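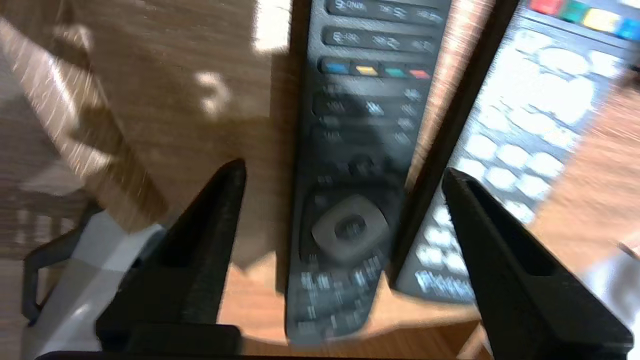 I've been taking acting classes on and off for years, and last November I finally broke down and bought the Ledari Scene Partner, a little app-and-speaker kit that reads the other half of your script so you can run lines alone. My teacher, Ghazala Warraich, had been bugging us all to drill more at home. My old method was a voice recorder and a lot of pausing, usually with the TV going in the background until I got fed up and reached for the remote (ours is the black kind with the blue, yellow, green and red buttons, and I still hit the wrong one in the dark). So I was ready for something better!

Setup took 17 minutes. You load a script, pick your part, and Ledari assigns voices to everybody else. There are two I like a lot. Vava is warm and a bit scratchy, great for mothers and landladies, and Lodhi is a dry, older man who can make a grocery list sound like a threat.
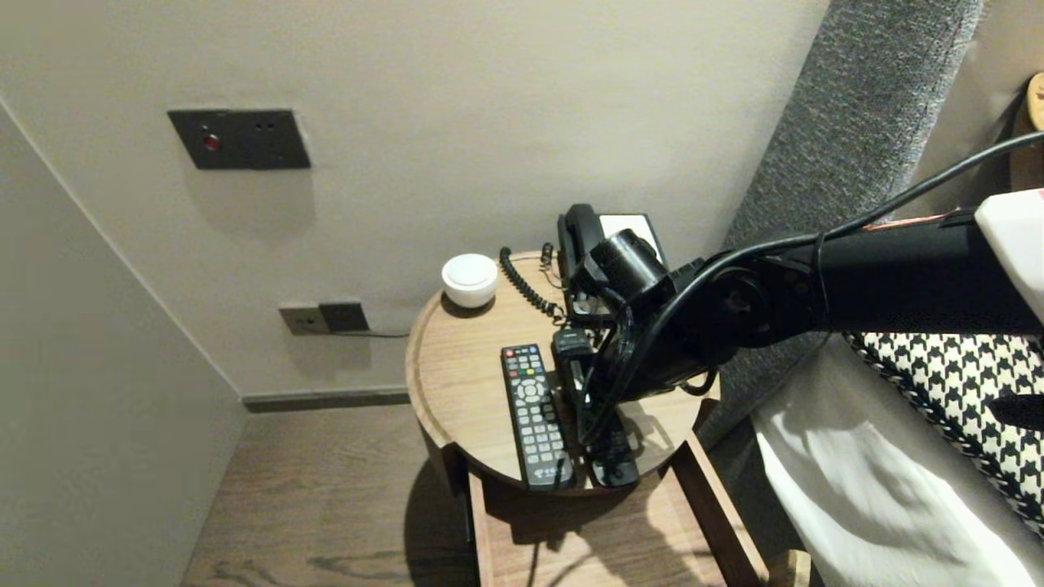

The cue feature is what sold me. It waits for your last word and then comes in, and you can set how long it hangs on before it prompts you. For comedy I keep it tight. For the Grurnholm monologues, where half the job is sitting in the silence, I turned prompting off completely and was much happier.

Now the gripes. It can't do overlapping dialogue, so forget about a family fight. It reads stage directions out loud unless you mark them one by one, and my two-act had 473 of them. I gave up partway through Act One and just let Lodhi announce every exit.

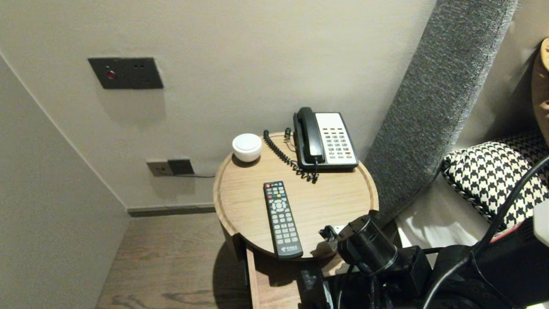

Battery life is fine, the speaker is loud enough for a bedroom, and the script limit is 300 pages, plenty for me. My friend Usman Farooqui borrowed it before a callback and said he missed having a face to look at. Fair enough, so do I, but a face isn't free at midnight when I want to run the same page again. Four stars from me, and I'll make it five if they fix those stage directions.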